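Brellgate Shared Workshop and Kitchen
Minutes of the monthly users' meeting

Date: 27 May 2020
Held in the upstairs room, with four people joining by phone
Chair: Meifang Jiang
Minutes: Zhiqiang Han

1. Minutes of the previous meeting

Approved with one correction. The sink repair was paid for by the building and should not have been listed under our costs.

2. Opening hours

The building will stay on shorter hours for now. Keys signed out before March remain valid. Anyone who wants to change their regular slot should write it on the sheet by the stairs. Two people asked whether evening use could start again. Meifang will ask the landlord and report back.

3. Gray bins

Most of the meeting went to this item. The gray bins were bought secondhand from Honard and are now used for anything left out at closing. The coating on the inside walls is coming away on the older ones, with flaking and dark drip marks down the sides. The floors are scuffed but sound. Zhiqiang washed two with dish soap and a stiff brush and said the marks did not shift. One member wanted them all replaced. The price from Jesard is $22 each for the same size with lids, or $117 for a set of six without lids.

Agreed: keep the present bins for hard items. Do not put unwrapped food in a bin with a flaking wall. Buy one set of six from the supplies budget, which stands at $92 after the paper towel order, with the difference to come out of the June dues.

4. Mixed contents

Meifang said the bigger trouble is what goes into the bins. People clearing the tables at the end of a slot put everything in together, and the next person has to sort it. Plastic cups, a tape dispenser, a red pepper and a crushed soda can are all in one bin at the moment, and each of them belongs somewhere different.
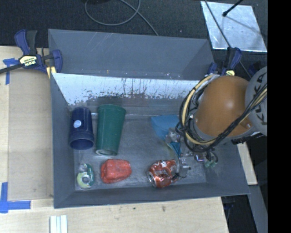
There was some discussion about who should do the sorting. The rule up to now has been that the first person in each morning empties the bins, but the same two or three people always have the early slots. It was suggested that the last person out should do it instead. Against this, the last person is often in a hurry to lock up.

Agreed, to be tried until the September meeting:

Cups go back to the shelf over the sink after washing. This includes the colored plastic ones. If a cup has a sticker on it, leave the sticker alone until the owner has been asked.

Tape, scissors and markers go in the top drawer of the packing table.

Cans go in the recycling by the back door. Rinse them first. Crushed ones are fine.

Fresh food goes in the refrigerator with a name and a day on it. Food without a name will be thrown out on Fridays.

Anything that cannot be identified stays in the bin nearest the window for a week and then goes to the lost property shelf.

Whoever has the last slot empties the bins. If there is no time, leave a note on the packing table.

5. Labels

Zhiqiang has a roll of 1,000 plain labels left over from the Xu mailing and offered them for the drawers and shelves. Accepted with thanks. He will write them by hand. A request for color coding was put off to a later meeting.

6. Packing table

The left leg is loose again. It was tightened in February and the bolt seems to be the wrong length. Please do not stack boxes on that end. Meifang will measure the bolt and try the hardware store first.

7. Other business

The refrigerator door must be pushed until it clicks. It was found open twice this month.

The mop is missing. If you have it, please bring it back.

A member asked for a second drying rack. There is no room beside the sink, but one could hang on the wall if the landlord allows drilling. Added to Meifang's list of questions.

Actions

Meifang: landlord (evening hours, drilling), bolt for the packing table.
Zhiqiang: order the bins from Jesard, label drawers and shelves, put the new sorting rules up by the sink.
All: check the lost property shelf and take home what is yours.

The next meeting will be held in the same room, with the phone line open for anyone not coming in. Items for the agenda to Zhiqiang by the Monday before.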